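Washing for the second life: Océane Morin on textile hygiene in mattress refurbishing
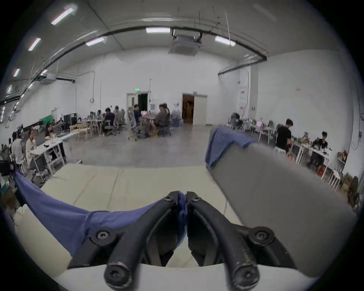

Océane Morin began in hospital laundry and moved to bedding eleven years ago. She now runs process control at Surico, a refurbisher that takes back mattresses from hotels and student housing, replaces the covers and sells the units into the budget hotel market. Her subject is the part of the work that customers ask about first and read about least: how a used cover is judged fit to go back on a bed.

"People want one number," she says. "They want to hear a temperature. A temperature without a hold time means very little, and a hold time without a load weight means almost as little."

Surico's standard cycle for removable polyester-cotton covers holds the wash at 71 degrees Celsius for 15 minutes, measured in the drum and logged every few seconds. The clock starts when the coldest probe reaches the set point. Morin spent most of her first year moving the company to that rule. Before then, the hold began when the inlet water was at temperature, and a full load of cold cotton could pull the drum down by nine degrees.

"The log looked perfect because the log was reading the pipe," she says.

The probes are sealed loggers sewn into dummy covers and loaded with the rest. Two go into each test load, one near the door and one at the back. The test is repeated after any change in detergent, drum seal or load size, and once a month regardless.

Drying gets as much of her attention. A cover that leaves the washer clean and then sits damp in a cart overnight has, in her words, "been put back in the queue." The limit between washer and dryer is 40 minutes. Residual moisture is checked with a pin meter at the side seam, where the fabric is doubled and dries last. Readings taken in the middle of a panel are not accepted.

Shrinkage is the usual objection to high wash temperatures, and Morin does not dismiss it. The covers Surico buys from Stanau are specified to lose no more than 2 percent in length over the first five washes. Older stock, bought before the specification was written, could lose twice that. A cover that has shrunk will still close if the zipper is forced, but the foam edge rounds over and the sleeper feels the bed as narrower than it is.

"The complaint comes in as 'the mattress is too soft at the side,'" she says. "You can change the foam and get the same complaint the next week. Measure the cover."

She prefers to measure flat, relaxed for four hours after drying, with marks set 500 millimeters apart in both directions. Measuring straight from the dryer gives a short reading that recovers partly on its own. The marks are made with thread, as laundry ink fades unevenly on brushed fabric.

The cores are a separate matter. Foam cannot be laundered at a useful scale, and Surico sorts it by inspection, smell, weight and a compression check. A core that is heavier than its type should be is set aside for moisture testing. One with any sign of insects is bagged and leaves the building the same day. Cores that pass go through a heated room, where the control point is a probe at the center of the thickest piece. With dense foam the center lags the surface by several hours, and the room schedule is built on that lag.

In the last full batch before the interview, 2,000 units came in and 806 cores were released for reuse. Morin considers that a normal result for hotel stock. Student housing does worse, mainly from spills that went through the cover at the zipper.

"The zipper is the weak point in nearly every design," she says. "Put it on the long side, under a flap, and your recovery rate changes. Put it across the foot with no flap and you might as well leave a hole."

She has made that case to manufacturers with mixed success. Zavala moved its zipper in May and added a flap 35 millimeters deep. Others have told her that the flap slows down sewing, and she accepts that it does. Her answer is to offer the inspection records and let them work out the cost.

Waterproof membranes are harder. A laminated membrane keeps the core dry but is sensitive to heat and to over-drying, and failure begins as small separations that cannot be seen on a folded cover. Surico tests a sample from each load with a low-pressure water column. Grestex, which supplies the laminated fabric, rates it for a fixed number of cycles at the wash temperature. Morin discards at three quarters of that number. The count is kept on a stitched label that can be scanned through the bag.

What about chemical disinfection at lower temperatures? She has run it and would not rule it out, particularly for wool blends. Her reservation concerns dosing. A pump that drifts low leaves no trace in the finished textile, while a heater that drifts low appears on the chart. Any plant that chooses the chemical route should, she thinks, titrate the bath at least once per shift and record the result by hand, with a name next to it.

Asked what a small operator should buy first, she names loggers, ahead of a better washer. Four are enough to start with. After that, a moisture meter and a table large enough to lay a full cover flat under even light. She would also separate incoming and outgoing goods by a wall where the building allows it – and by a painted line and different cart colors where it does not.

The paperwork at Surico is reviewed on Friday afternoon. Morin reads the drum charts herself, on paper, load by load. An automatic alarm catches a missed set point, but she is looking at the slope of the rise. A slow climb usually means scale on the heating element or an overfilled drum, and both show up on the chart well before the hold time is affected.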